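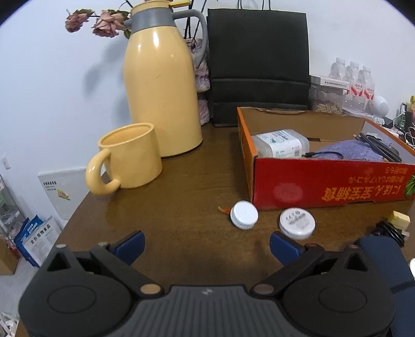 손에 드는 그리퍼로 모은 시연, 장소의 다양성이 횟수보다 중요했다

Plerstead 연구소 조작학습팀이 가정과 사무실 책상에서 수집한 시연 데이터로 정책을 학습시킨 결과를 정리해 내부 보고서로 공개했다. 로봇 팔을 현장에 들고 가지 않고, 사람이 그리퍼를 직접 손에 쥐고 물건을 집고 옮기는 동작을 기록하는 방식이다. 카메라가 그리퍼에 달려 있어 손가락 패드와 작업 대상이 늘 같은 시점에서 잡힌다. 학습된 정책은 같은 손가락을 단 로봇 팔에서 그대로 실행한다.

이번에 쓴 시연은 모두 2357개다. 수집을 맡은 네브자트 케스킨 연구원은 책상을 미리 치우지 않는 것을 원칙으로 삼았다. 보온병과 머그잔, 뚜껑, 충전 케이블, 열린 상자가 한 책상에 섞여 있으면 그 상태로 작업을 시작한다. 수집자는 과제 문장 하나만 받고, 어느 방향에서 접근할지는 스스로 정한다. 실패한 동작도 지우지 않고 따로 표시해 남겼다.

비교 실험은 간단하게 짰다. 시연 수를 200개로 고정하고, 한쪽은 책상 2곳에서, 다른 쪽은 여러 장소에서 고르게 뽑았다. 과제는 머그잔 옮기기, 납작한 뚜껑 집기, 상자에서 천 꺼내기를 포함해 6가지다. 평가는 학습에 쓰지 않은 Grondau 분원의 책상에서 했고, 물건 배치는 매번 바꾸었다. 평가자에게는 어느 쪽 정책인지 알리지 않았다.

결과를 보면 여러 장소에서 뽑은 쪽이 모든 과제에서 앞섰다. 차이가 가장 큰 과제는 머그잔이었다. 책상 2곳으로 학습한 정책은 손잡이 방향이 바뀌면 접근 각도를 고치지 못하고 잔 옆면을 미는 일이 잦았다. 장소를 늘린 정책은 손잡이 쪽으로 손목을 돌린 뒤 내려갔다. 같은 책상에서 시연을 더 모으는 것으로는 이 문제가 거의 줄지 않았다.

납작한 뚜껑은 양쪽 모두 어려워했다. 책상 면에 붙어 있는 얇은 물체는 손가락이 조금만 높게 닫혀도 놓친다. 나빈 딜런 연구원은 실패 기록을 검토한 뒤 마지막 하강 구간의 깊이 추정 오차를 주된 원인으로 꼽았다. 사람은 이 구간에서 패드가 면에 닿는 감각으로 높이를 맞추는데, 현재 기록에는 접촉력이 들어 있지 않다. 팀은 패드 안쪽에 얇은 압력 센서를 넣은 시제품을 만들고 있다.

케이블이 걸린 경우도 별도로 분석했다. 상자 안의 천을 꺼낼 때 옆에 놓인 선이 함께 딸려 오면 정책은 대개 멈추지 않고 계속 들어 올렸다. 시연에서는 사람이 선을 먼저 옆으로 밀어 두는 경우가 많았지만, 동작이 짧아 학습 구간을 나눌 때 앞 과제의 끝부분으로 잘려 나간 사례가 나왔다. 구간을 나누는 기준을 고쳐 다시 학습하는 작업이 진행 중이다.

이번 결과에는 한계가 있다. 평가용 로봇 팔이 한 종류뿐이고, 조명이 어두운 방은 포함하지 않았다. 투명한 용기는 수집 중에 자주 등장했지만 과제로 지정하지 않아 성능을 따로 말할 수 없다. 양손이 필요한 작업도 다루지 않았다.

데이터 정리와 궤적 복원에 쓴 도구는 Bokby라는 이름으로 사내 저장소에 올라가 있다. 카메라 궤적이 끊긴 시연을 골라내고 그리퍼 개폐 폭을 시간에 맞춰 정렬하는 기능이 들어 있다. 흰 벽처럼 특징점이 적은 배경을 오래 향하면 궤적이 끊기기 쉬우므로, 수집자는 시작 전에 그리퍼를 천천히 좌우로 돌려 주변을 먼저 담아야 한다.

다음 수집은 12월에 Rosales 지원동에서 시작한다. 책상을 제공할 부서는 조작학습팀에 신청하면 된다. 개인 서류와 화면은 수집 전에 가려 두고, 나머지 물건은 평소대로 두면 된다.

2024년 8월 29일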